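Boletín de automatización de Flesis
1 de febrero de 2026

MANTENIMIENTO

Célula Kadstead: cambio de yemas y nueva referencia de cierre

La célula Kadstead ha vuelto al plan de ensayos tras la revisión de la pinza. El trabajo se limitó al extremo del brazo: sustitución de las dos yemas, comprobación del cierre y nuevo ajuste de la posición de reposo frente al electrodoméstico. No se han modificado la base ni el armario de control.

El motivo fue una deriva en la lectura de apertura. Con la pinza cerrada en vacío, el controlador debía devolver cero y devolvía 2 décimas de milímetro. El valor es pequeño, pero el programa de apertura de puertas lo usa para decidir si hay contacto con el tirador, y con ese error daba por buenas presas que no lo eran. En el registro de la última serie constan 49 intentos; cinco terminaron con aviso de presa falsa.

Las yemas retiradas presentaban desgaste desigual en la cara interior. Se desmontaron con el brazo en parada segura y el aire cortado, se limpió el asiento y se montó el juego nuevo suministrado por Sindport. Los tornillos se aprietan en dos pasadas, alternando lados. Conviene no usar fijador hasta haber comprobado el paralelismo, porque obliga a limpiar la rosca si hay que repetir el montaje.
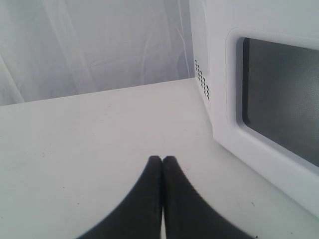
La referencia de cierre se toma siempre con el brazo en posición de reposo y sin pieza. Se ordena el cierre a fuerza mínima, se espera a que la lectura se estabilice y se guarda el cero desde el menú de herramienta. Después se repite la orden para comprobar que el valor se mantiene. La cámara de muñeca sirve de control adicional: con los dedos cerrados, las puntas redondeadas casi se tocan y entre ambos queda una línea estrecha por la que asoma el blanco de la mesa. Esa línea debe seguir en el mismo punto de la imagen en cada repetición. Un desplazamiento lateral indica que una de las yemas no asienta bien, aunque la lectura numérica sea correcta.

En la comprobación posterior se hicieron unos 70 ciclos de apertura y cierre en vacío, a velocidad reducida. La lectura no se apartó de cero. El ruido que se había anotado en la ficha procedía de la funda del cable, que rozaba con la brida; se ha recolocado la abrazadera y se ha marcado su posición con rotulador.

Quedaba la posición de reposo. El programa Zoëga parte de un punto a la izquierda del microondas y desde ahí calcula la aproximación a la puerta. El punto anterior se había grabado con las yemas viejas, algo más cortas, de modo que se ha vuelto a enseñar a mano y se ha guardado con otro nombre. El antiguo sigue en el controlador, bloqueado, y no debe cargarse con el juego actual.
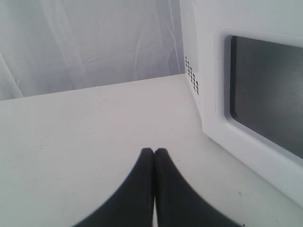

Pinza cerrada junto al microondas, vista desde la cámara de muñeca.

Para quienes preparen series en esta célula, se recuerda el orden de arranque: comprobar el aire, llevar el brazo a reposo, cerrar en vacío, leer el cero y solo entonces cargar el programa. Si la lectura supera una décima, no se ajusta por software; se revisan primero los asientos. El paño del fondo no debe tensarse ni retirarse entre series, ya que la segmentación se entrenó con él colgado y suelto.

La hoja de vida de la pinza está actualizada en la carpeta de la célula, con el par de apriete y el número de lote de las yemas. Queda un juego de repuesto en el cajón de herramienta. La próxima revisión está prevista para junio, salvo que reaparezca el aviso de presa falsa. En ese caso debe detenerse la serie y conservarse el registro completo antes de reiniciar el controlador, que sobrescribe el fichero en cada arranque.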